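What the Water Diviner Knows

Every few years somebody tells me about the dowser of Brollano, and every time the story has improved. When I first heard it he had found a well for a widow on the edge of town. By March he had found 601 of them and never missed, and he could do it from a map.

I lived in the district for five years, teaching school, and I walked out with him more often than I care to admit. He used a forked stick of green wood, cut that morning, and he would not let me carry it. He was courteous and tired and I liked him a good deal. I still don't think the stick did anything.

My friend Sofia Rebelo grew up in Kuo, two valleys over, and she loses patience with me on this subject. Her view is that people from outside arrive with a question nobody local was asking. "You want to know if the stick moves," she told me. "My aunt wanted to know where to dig." I have thought about that a lot and I grant her half of it. Her aunt paid for three holes. Two were dry, and the family speaks only of the third.

The valley floor at Brollano sits over gravel. Put a shovel in almost anywhere below the church and you will get wet feet sooner or later. Up on the slopes it is another matter, and I noticed that the old man had a bad knee on the days people asked him to come up the slopes. 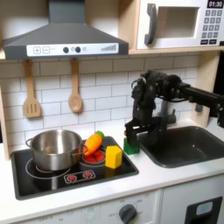
So why do sensible people go on paying him? A dry hole is expensive and lonely, and it is easier to bear if someone respected told you where to put it.

I can see the worth of that. What I object to is the way visitors write it up. The travel pieces about Hanmont and the villages past it all have the same wise elder, the same twinkle, and the same last paragraph in which the writer's faith in science takes a knock. Mine took no knock. The parish book has a diviner being paid in 1736, and the entry directly under it is for filling the hole back in. I have yet to see that second line quoted.

There is a softer defense, which is that the dowser reads the land without knowing it – the rushes, the dip in a field, the place where the cattle stand – and the stick is only how his hands tell him. Maybe. I would find it easier to believe if he had done better on ground he hadn't walked since he was a boy. The one time he was driven over to Flolness, where he knew no one, he chose a spot beside the road and they hit rock.

He told me afterward that the people there had been talking too much.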